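Boletín Jakdale - Convocatorias y empleo

Buscamos participantes para el taller anual de memoria textil "La ropa que se queda"

Plazo de inscripción abierto hasta finales de febrero

Desde hace ya bastantes inviernos, la asociación cultural Navarro reúne en su local de la calle de la Fuente a personas que tienen en casa una prenda de la que no se quieren separar. Puede ser el abrigo con el que una madre cruzó medio país, un jersey lleno de bolas que alguien tejió deprisa antes de un parto, un mono de trabajo, un vestido de comunión, una bufanda de un equipo que ya ni existe. Nos da igual si es bonita o fea, cara o barata, y nos da igual también si todavía le cabe a alguien. Lo que queremos es escuchar lo que esa prenda lleva dentro y ayudaros a ponerlo por escrito, con calma y en buena compañía.

Este año abrimos 25 plazas, y nos haría muchísima ilusión que una de ellas fuera para ti.

Qué vamos a hacer

El taller dura desde marzo hasta principios de junio, con una sesión semanal por la tarde, de seis a ocho, y un descanso para merendar que suele alargarse más de lo previsto (avisados quedáis, el bizcocho de limón tiene mucha culpa). En las primeras sesiones hablamos. Cada cual trae su prenda, la pone encima de la mesa grande y cuenta lo que quiera contar, mucho o poco. Después pasamos a escribir, primero notas sueltas y más adelante un texto de unas páginas que trabajaremos entre todos, leyendo en voz alta a quien le apetezca leer. No hace falta haber escrito nunca. En la edición pasada tuvimos a un señor que llegó diciendo que él solo sabía hacer listas de la compra, y con una lista nos hizo llorar a media sala.

También habrá dos tardes dedicadas al cuidado de la ropa: cómo guardar la lana para que no la visite la polilla, cómo airear un plumífero, qué se puede zurcir en casa y qué conviene llevar a arreglar. Para esas tardes nos presta máquinas y material la mercería Pleltus, que lleva colaborando con nosotros desde el principio y a la que nunca le daremos bastantes gracias.

A quién buscamos

A personas mayores de edad, de cualquier procedencia y oficio, que puedan venir con cierta regularidad. Si trabajas a turnos y sabes que vas a faltar alguna tarde, cuéntanoslo en la solicitud y lo hablamos, que casi todo tiene arreglo. Nos gusta mucho que el grupo sea variado, así que guardamos unas cuantas plazas para menores de treinta años, que suelen pensar que no tienen nada antiguo que contar y luego aparecen con la sudadera del instituto o el anorak del primer invierno fuera de casa.

No pedimos títulos ni experiencia. Pedimos ganas de escuchar a los demás, un poco de paciencia y respeto por lo que se cuenta en la sala - hay historias alegres y otras que no lo son tanto, y todas se tratan con el mismo cariño.
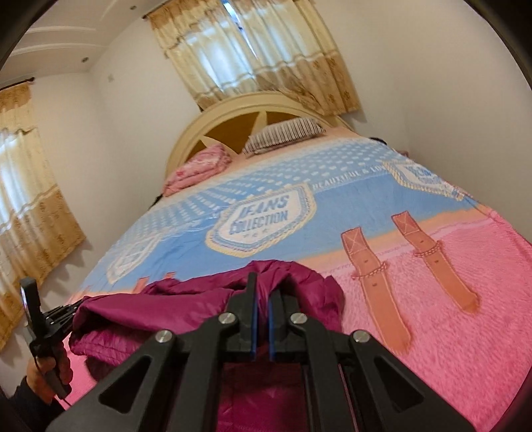 Boletín Jakdale, núm. 961, pág. 2

Los abrigos, por cierto, son siempre los protagonistas, y de todos los colores. Si estás dudando entre varias prendas, un buen sistema es sacarlas del armario, extenderlas sobre la cama y dejarlas allí una tarde entera. La que te dé más pena volver a guardar es seguramente la tuya.

Qué ofrecemos

La inscripción es gratuita y el material corre de nuestra cuenta: cuadernos, hilos, agujas, fotocopias y merienda. A quienes vengan de otros pueblos les abonamos el billete de autobús, presentando el justificante. Al terminar, los textos que sus autores quieran publicar se reúnen en un librito del que imprimimos 500 ejemplares en la imprenta Storko. Cada participante recibe varios para regalar a la familia, y los demás se reparten por bibliotecas, centros de día y escuelas de adultos de la comarca. Nadie está obligado a publicar, y se puede firmar con el nombre completo, con iniciales o con un seudónimo.

En junio haremos además una pequeña exposición en el vestíbulo de la biblioteca, con las prendas que nos queráis ceder durante unas semanas. Se exponen en vitrina cerrada y se devuelven dobladas y en su funda.

Quién coordina el taller

La coordinadora es Leonora Bañez, profesora de lengua jubilada y costurera desde niña, que empezó todo esto casi sin querer cuando preguntó en una clase de adultos por el primer abrigo que recordaban sus alumnos. Lee todas las solicitudes una por una y las contesta todas, también las que por falta de sitio tienen que esperar al año siguiente.

Cómo inscribirse

Escríbenos una carta o un correo contándonos en una página, no más, quién eres, qué prenda traerías y por qué la has guardado. Se puede escribir a mano, y si escribir te cuesta, pásate por el local cualquier mañana laborable entre las diez y la una y te tomamos nota mientras te tomas un café. No olvides incluir un teléfono de contacto y decirnos si necesitas acceso con silla de ruedas, intérprete de lengua de signos o alguna otra cosa que te haga más fácil venir. No hace falta enviar la prenda ni traerla antes de la primera sesión.

Las solicitudes se admiten hasta el último día de febrero a las ocho de la tarde. Llamaremos a las personas seleccionadas en la primera semana de marzo, y con el resto haremos una lista de espera que suele moverse bastante.

Si tienes dudas, pregunta en la conserjería del local o deja una nota en el buzón verde de la entrada, a la atención del taller. Y si tú no puedes apuntarte pero conoces a alguien que guarda media vida en un armario, hazle llegar esta convocatoria, por favor.

Asociación cultural Navarro
Taller "La ropa que se queda"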